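Unit 4 handout: Can machines do chores yet?
Instructor: Yuxi Lu
January 27, 2026

Read this before the lab hour. Bring the worksheet from Unit 3.

1. Why putting things away is hard

Clearing a counter or stocking a parts bin looks like one job. For a machine it is several: find the object, pick a grip, lift, move, line up, let go. An error in any step carries into the next. Most lab work takes one small piece of the chore and makes the seeing easy by sticking printed black-and-white tags on the objects. A tagged block and a shallow tray stand in for the cup and the dish rack.

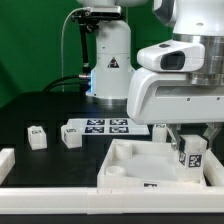

2. What the tags leave out

Tags tell the software where a block is and which way it faces. Your kitchen has none. In the Kasten trials a tagged block was placed correctly in 60 of 60 tries. With plain mugs the count fell to 22. Write down two household objects that would be hard to tag and say why.

3. Walls, posts and clearance

A tray with raised sides limits where the fingers can go. Posts standing inside it take up more room. In the next picture, look at how the block is held just over the tray floor and how close it is to the corner.
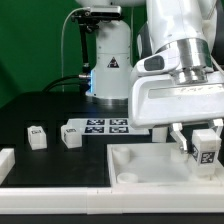
4. Where things stand

Shop floor: yes, for fixed parts in fixed places. The Otine line ran 2,755 placements in June with 32 stops.
Home: not yet, apart from floor cleaning and a few single-purpose machines.

Reading: Zendwood report, sections 2 and 3. Skip the appendix.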